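Olteo Founder Desk Package
Sperling building, Lundton

Product code 3165
Last updated 3 July 2021

The Founder Desk Package is a furnished workstation for very early companies: one to two people, no lease, no deposit on furniture. It is rented by the month and sits on the second floor of the Sperling building, in the same hall as the Olteo startup program. You do not need to be in the program to rent one. Teams that are in the program get the package at the program rate, and should book through their program page instead of this one.

What is included

Height-adjustable desk, electric, with a cable tray underneath
Two task chairs
Lockable drawer unit on casters
One external monitor on an arm, HDMI and USB-C
Wired network port and wireless access
Mailing address at the Sperling building, suite 2468
Two building badges
30 meeting room credits each month

One credit is one half hour in a small room. The large room costs two credits per half hour. Unused credits expire at the end of the month and can't be moved to another account. The pitch room on the ground floor is booked separately and is not covered by credits.

What is not included

Computers, phones and printers. There is a shared printer by the kitchen, billed per page. Parking is handled by the building owner. Reception will sign for small parcels, but pallets and anything over the posted weight limit have to go to the loading dock, and somebody from your company has to be there to take delivery.

Mailing address

You can use suite 2468 for letters, invoices and your website. If you want it as the registered address of the company, ask for the address form when you order. Mail is sorted once a day into the boxes behind reception. Forwarding is extra, charged at postage plus a handling fee.

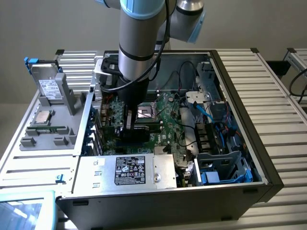
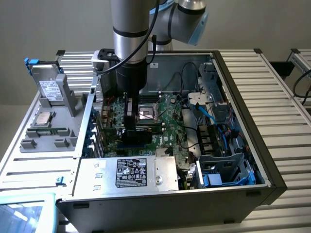
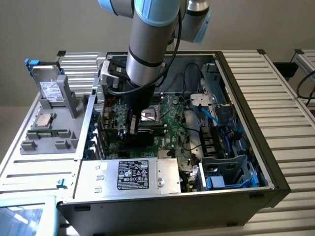
Robot arm and gripper over an open desktop computer.

Desk options

The standard top is white. A darker top can be ordered at no charge but has to come from Fitau, our furniture supplier, and that adds to the lead time. Fitau also makes a side screen that clamps to the back or the left edge of the desk. It cuts down on talk from the next row but will not make the desk private. If you take a lot of investor calls, use a phone booth. Booths are free and can't be reserved.

A second monitor can be added for a monthly fee. The arm on the standard desk holds one screen only, so the second one comes on its own stand.

Term and notice

The minimum term is two months. After that the package renews month to month, and either side can end it with 30 days' written notice. E-mail counts as written notice. If you outgrow the desk and move to an Olteo team room, the notice period is waived and any credits left on the account that month move with you.

Prices are per desk, before tax, and are listed on the Lundton rate sheet. Ask for the sheet that starts in August if your first day falls in that month or later. The older sheet still applies to orders confirmed before then.

Access

Badges work at all hours on the street door, the elevator and the second-floor hall. The ground floor is staffed during business hours only. Guests need to be signed in by a badge holder. A lost badge is replaced for a fee and the old one is turned off the same day.

Condition and return

Desks are checked at handover and again when you leave. Normal wear is fine. Please don't drill into the top or the frame, and don't fix anything to the cable tray with screws. Empty the drawer unit and return both keys. If a key is missing we change the lock and bill the cost.

Ordering

Send the company name, start date, desk top color and number of badges to the Lundton desk team, and quote product code 3165. You will get an order form back. The desk is held for you once the form is signed and the first month is paid. Standard desks can usually be ready within the week.

Related items

Olteo Team Room, Lundton
Olteo Day Pass
Side screen by Fitau
Additional badge
Pitch room hire, half day and full day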